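Up at six, couldn't sleep past the garbage truck. Made coffee and listened to the Unden mixes on the little kitchen speaker before I tried them on headphones. The vocal on track three is too loud. I thought so last night and I still think so. Wrote it down and left it.

Nkechi called at eight to say the Groltden show is confirmed. They want forty minutes, and we have thirty-one if I don't talk between songs. She said talk, then. I said I would rather write another song, and she laughed for longer than I liked. The room holds 158. We played to fewer than that in Irkonport last spring and I was sick in a sink beforehand, so I have that to look forward to.

Spent the morning at the keyboard. There is a song I have been calling "Kontogiannis" after the bakery under my old apartment, which will need a real title at some point. It has a verse and a chorus and nothing that gets me from one to the other. I tried dropping to the minor for two bars. I tried just stopping. Stopping was better. Recorded it on my phone four times and kept the second one, where I get the words wrong but the timing is right.

Lunch was rice and the last of the stew. Ate standing up.

Oluwatosin came over at one with the bass and a bag of cables, half of which are mine from before Christmas. We ran the whole set twice. First time through was stiff. He plays ahead of me on the quick ones, and I speed up to catch him, and by the end of "Low Water" we were both going much too fast. Second time we used the click and it held together. He hates the click. I told him we only need it until we get used to the tempo and then he can throw it out the window.

We argued about the order. He wants to open with the loud one so people stop talking. I want to open with voice and one chord and see if they stop by themselves. My aunt used to start the choir that way, very low, before anyone had finished sitting down, and the whole church would go quiet to find out where it was coming from. He said a church is different from a bar and that is true. We left it as his order for Groltden and mine for the next one, if there is a next one.

The upstairs neighbor knocked at three. I thought it was a complaint but she wanted to know what time we would be done, as she was going to take a nap. We stopped at half past and did the quiet ones after that with the bass unplugged. "Paper Coat" is nicer without the amp. Might keep it like that.

After he left I answered emails. The streaming numbers came through for the single: 1368 plays for the month. It was 900 and something in February, so it is moving. I looked at the city list for too long. There are people in places I have never been, and I don't know how they found it. One woman wrote to say she plays it in the car after her night shift and asked if the words in the second verse are "carry me" or "marry me." They are "carry me." I wrote back and told her either one is fine with me.
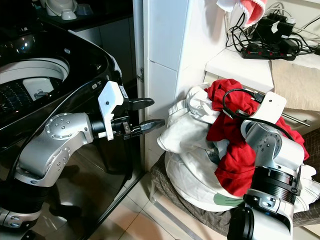

Then money. The mastering bill is due at the end of the month and I have most of it. If Groltden pays on the night I have all of it, less gas. Nkechi thinks we should hold the record until fall and put out one more single first. I said no on the phone this morning, but I have been going over it all evening and she may be right. Four of the seven songs are done. The other three are mixed, except for that vocal, and I keep finding reasons not to send them back. If we wait, I could put "Kontogiannis" on it and have eight.

Called Mom. She asked if I was eating and if the song about Dad was going to be on the record. I said yes to both. She went quiet and then told me about her knee. I have not played it for her yet. I should do that in person, before it is out, and not over the phone. Will try to go in April.

Sang scales for twenty minutes with the window shut. Top of my range is still rough from the cold, but the low end is fine. Moved "Harbor Lights" down a step to be safe and wrote the new chords on the back of the set list.

Tomorrow: email Unden about the vocal, strings for the acoustic, ask Oluwatosin if his cousin's van is free. Bed at eleven.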